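Derkach Quiz Buzzer, Single
Product code 2057
Sold by Cleltine Games & Events Supplies

In stock, usually sent out the next working day

A quiz without a buzzer is a room full of people shouting "I said it first". We have run enough pub nights to know how that ends, and it generally involves somebody's brother-in-law. The Derkach single is the buzzer we sell most of. It makes one noise, very loudly, and then it stops.

You get the buzzer, a set of batteries and a folded instruction sheet in 14 languages, all of which say to press the top. There is no app. It will not ask for your email address or need an update halfway through the music round.

The sound is somewhere between a goose and a lorry reversing. The previous model had a volume switch, which every team captain set to maximum within a minute, so Derkach left it off this one and knocked a little off the price.

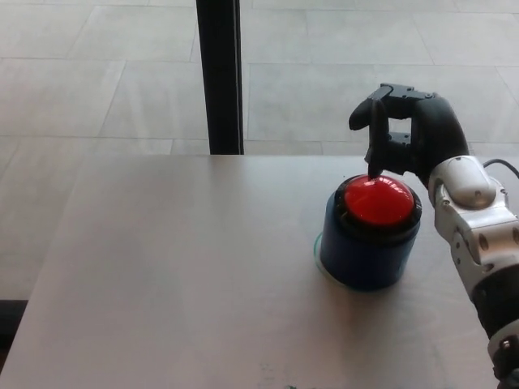
Big red push button, pressed with one finger. A fist also works but is considered rude before the tie-break.

Playing with several teams

Each single works by itself, so two of them on two tables will both go off if both are pressed. For a friendly quiz with a firm host this is fine. If you need to know who was first, and your regulars are the sort who bring their own pens, look at the Plolteck Lockout Box instead. It takes up to six wired buzzers and silences the slow ones. The Derkach single does not plug into it, and we would be grateful if people stopped trying.

Looking after it

Wipe with a damp cloth. Beer should be dealt with sooner than you think, cider sooner still. Take the batteries out if it is going in a cupboard until the Christmas quiz. Please don't store it under anything heavy, unless you enjoy being woken at 3 am by a goose.

What it will be used for in the end

Customers tell us theirs has moved on to family charades, calling teenagers down to tea, and marking the exact point in a meeting when someone says "going forward". The guarantee covers all of these for a year. It does not cover being thrown.

Buying in bulk

Holiday parks and schools can order by the carton of 200. Ask for a trade price and allow until the end of the month in March, when Vurkmont, who handle our warehouse, do their stocktake.

Returns accepted within 30 days, with the batteries removed, please. The courier has asked twice.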